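분류: 제어·인식 > 그리퍼/비전 | 메일링 리스트 보관함
인쇄하기 | 이메일로 보내기 | 공유 2 | 댓글 14

제목: Re: Re: 손목 카메라 들어오면 블록 위치가 튀는 문제
보낸 사람: Shirley Sandhu
날짜: 3월 31일 화요일

안녕하세요, Shirley예요. Harvey 메일 보고 바로 답장 쓰려다가 로그를 한 번 더 돌려 보고 쓰는 게 낫겠다 싶어서 하루 묵혔습니다. 그 사이에 생각이 좀 바뀐 부분도 있어서 길어질 것 같아요(미리 죄송!).

일단 원래 메일 인용합니다.

> Harvey Sawatzky 님이 쓰신 글:
>
> 다들 안녕하세요. Clerklow 쪽 인식 노드를 Zuvura 플래너에 물려서 쓰고 있는데, 팔이 멈춰 있을 때는 블록 포즈가 얌전하게 나옵니다. 그런데 접근 구간에서 손목 카메라로 넘어가는 순간 포즈가 옆으로 확 밀렸다가 돌아와요. 플래너는 그걸 또 곧이곧대로 믿고 궤적을 다시 짜고요. 결국 그리퍼가 블록 앞에서 머뭇머뭇 춤을 춥니다.
>
> 제가 해 본 것:
> - 손목 카메라 캘리브레이션 다시 함 (차이 거의 없음)
> - 포즈 필터 창 길이를 늘림 (춤은 줄었는데 반응이 너무 굼떠짐)
> - 속도 상한을 내림 (좋아지긴 하는데 이러면 시연 때 보기가 좀...)
>
> 카메라는 30 fps로 받고 있고 노출은 자동입니다. 혹시 비슷한 거 겪으신 분? 필터를 더 만지는 게 맞는 방향인지, 아니면 제가 엉뚱한 데를 보고 있는 건지 궁금합니다.
>
> Harvey

Harvey, 저도 똑같은 춤을 작년에 지겹도록 봤어요 ㅎㅎ 필터는 이제 그만 만지셔도 될 것 같아요. 제 생각엔 문제가 두 개 겹쳐 있고, 둘 다 필터 앞단에 있습니다.

첫째는 타임스탬프예요. Clerklow 노드 기본 설정이 이미지가 "도착한" 시각을 찍는 걸로 되어 있더라고요. 고정 카메라면 아무 티도 안 나는데, 손목 카메라는 찍힌 순간의 손목 위치가 있어야 좌표 변환이 맞잖아요. 도착 시각으로 변환을 찾으면 이미 손목이 저만치 가 있는 거죠. 그래서 블록이 팔 움직이는 방향을 따라 밀린 것처럼 나오고, 팔이 멈추면 슬그머니 제자리로 돌아옵니다. Harvey가 쓴 증상이랑 딱 맞지 않아요? 속도 상한 내렸을 때 좋아진 것도 그걸로 설명이 되고요.

확인하는 방법은 간단해요. 블록은 가만히 두고 팔만 좌우로 왔다 갔다 하게 한 다음, 베이스 좌표계로 변환한 블록 위치를 손목 속도랑 같이 그려 보세요. 두 곡선이 같은 모양으로 출렁이면 거의 시간 문제입니다. 저는 이미지 기록할 때 센서 시각을 같이 받아 오게 바꾸고, 변환 조회도 그 시각으로 하게 고쳤어요. 노출이 긴 카메라면 노출 중간 시점으로 맞추는 게 더 낫고요. 여기까지만 해도 밀림은 꽤 많이 사라졌습니다.

둘째가 자동 노출이에요. 이게 은근히 골치 아픈데, 조명이 조금만 부족해도 셔터를 길게 열어 버리니까 빠르게 접근할 때 프레임이 뭉개집니다. 뭉개진 프레임에서도 색 분할은 그럭저럭 뭔가를 내놓거든요. 마스크가 번진 만큼 길쭉해지고 중심이 어긋나는데 신뢰도 점수는 멀쩡한 척 높게 나와요. 그러면 필터 입장에선 의심할 이유가 없죠.

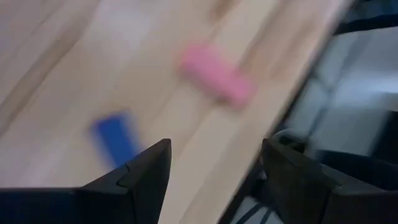
분홍색 블록이랑 파란색 블록을 나무 상판에 같이 놓고 보면 색이 확실히 달라서 둘을 헷갈릴 일은 별로 없어요. 근데 가장자리가 번지기 시작하면 색을 맞혔다고 해서 자세까지 맞힌 건 아니더라고요. 특히 파란 쪽처럼 손가락 끝에 한 귀퉁이가 가려지면, 보이는 부분만으로 중심을 잡으니까 추정 위치가 안 가려진 쪽으로 쏠립니다. 거기에 블러까지 얹히면 긴 축 방향도 믿기 어려워져요. 저는 그래서 지금 이렇게 해요.

1. 노출은 수동으로 고정. 어두워지면 게인을 올리고 조명을 더 켭니다. 노이즈 좀 끼는 게 번지는 것보다 훨씬 다루기 쉬워요.
2. 관심 영역 안에서 라플라시안 분산을 재서 기준 아래면 그 프레임은 자세 갱신에 안 씁니다. 나무 결 때문에 기준값이 상판마다 달라져서, 정지 상태 값을 먼저 재고 그 비율로 정했어요.
3. 그리퍼 손가락 마스크를 미리 만들어 두고, 블록 마스크가 거기 닿으면 "가려짐"으로 표시해서 중심 대신 보이는 모서리로만 맞춥니다.
4. 플래너에는 마지막으로 믿을 만했던 포즈를 그대로 주고, 공분산만 시간에 따라 키웁니다.

4번은 Zuvura 쪽에서 공분산 입력을 켜 줘야 먹어요. 기본이 꺼짐이라 저는 한참 동안 왜 아무 변화가 없나 하고 있었네요 ㅠㅠ 그리고 재계획 조건에 히스테리시스도 꼭 넣으세요. 포즈가 조금 흔들릴 때마다 궤적을 새로 짜면 아무리 인식이 좋아져도 춤은 남습니다.

아, 그리고 2번에서 하나 조심할 것! 프레임을 버리기만 하면 접근 구간 내내 갱신이 한 번도 안 들어오는 경우가 생겨요. 저는 집기 직전에 짧게 감속하는 구간을 넣어서 깨끗한 프레임을 받은 다음 내려가게 했습니다. 전체 속도 상한은 그대로 둬도 되니까 시연 때 보기에도 덜 답답할 거예요.

손가락 마스크 만드는 스크립트는 Plustance 저장소의 tools 폴더에 올려 뒀어요. 그리퍼 벌림 폭별로 마스크를 뽑아 주는 건데, 다 벌린 상태는 잘 되고 중간쯤에서는 경계가 살짝 지저분합니다. 고쳐 주시면 감사히 받을게요. Poirier 드라이버 쓰시는 분들은 벌림 폭 단위가 다르니까 설정 파일에서 꼭 확인해 보시고요, 저는 그걸 놓쳐서 마스크가 화면 밖에 그려지고 있었답니다.

Harvey는 일단 타임스탬프부터 봐 주세요. 좌우로 흔드는 테스트 로그 있으면 리스트에 올려 주시고요, 저도 같은 스크립트로 그려 볼게요. 혹시 곡선이 전혀 안 겹치면 제가 틀린 거니까 핸드아이 변환 체인부터 다시 보죠.

Shirley

이 글 인쇄 | 이메일로 보내기
태그: 손목카메라, 모션블러, 타임스탬프, 재계획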